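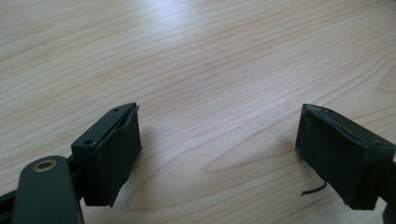
Donner sans fléchage, s'il vous plaît

Je vais me fâcher avec des gens que j'aime bien, tant pis. Depuis que je donne un coup de main à la collecte de Flundia (une petite association de quartier, aide alimentaire et soutien aux familles, rien de spectaculaire), j'entends la même phrase à chaque rentrée : « Je veux bien donner, mais je veux savoir exactement où va mon argent. » Je la comprends, cette phrase, je l'ai prononcée moi-même pendant des années ! Et pourtant je crois qu'elle nous fait du mal.

Prenez septembre dernier. On reçoit 700 euros d'un coup, la fête au bureau, sauf que la somme est réservée aux fournitures scolaires. Or les cartables, on les avait déjà. Ce qui manquait, c'était 300 euros pour réparer la chambre froide, et pour ça, pas un centime disponible. Marloes Verschueren, qui tient nos comptes, a passé une soirée entière à écrire au donateur pour lui demander s'il accepterait de changer l'affectation. Il a dit oui, très gentiment d'ailleurs, mais il a fallu deux semaines, et pendant ce temps-là on empruntait un frigo à la paroisse d'à côté.

Le chauffage, les assurances, l'essence de la camionnette, le salaire à mi-temps de Kulap Ruangrit - tout ça n'a aucun charme sur une affiche. Personne ne rêve de financer une cartouche d'encre. Sans Kulap, en revanche, il n'y a plus de permanence le matin, et les 63 familles qu'on suit trouvent porte close. Je ne vois pas en quoi son salaire serait moins « utile » qu'un colis de pâtes.

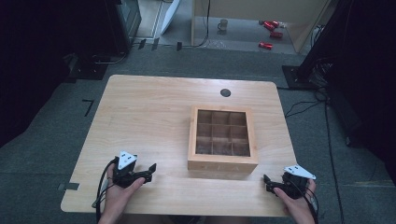
Le don fléché part d'une méfiance que je trouve légitime, il y a eu assez d'histoires moches pour ça. Mais il transforme la moindre petite structure en usine à tiroirs. Chaque euro a son casier, un peu comme dans une boîte en bois à neuf compartiments, trois rangées de trois, où l'on n'aurait pas le droit de faire passer quoi que ce soit par-dessus les cloisons. Le casier « Noël » déborde, le casier « loyer » est vide, et on regarde les deux sans pouvoir bouger. Vous géreriez votre ménage comme ça, vous ?

Malachy Mac Suibhne, avec qui je me dispute là-dessus depuis le printemps, me répond que sans affectation les gens donneraient moins. Peut-être bien. Je lui accorde que pour un gros projet, un toit ou un véhicule, une cagnotte à part se défend. Pour le reste, je préférerais qu'on publie nos comptes en entier, lisibles, le chauffage compris, et qu'on ouvre nos réunions à ceux qui veulent poser des questions.

Alors si vous hésitez devant le formulaire, laissez la case « affectation » vide. Même pour 7 euros par mois. Et si le doute vous reste, passez un matin, Kulap vous montrera les factures.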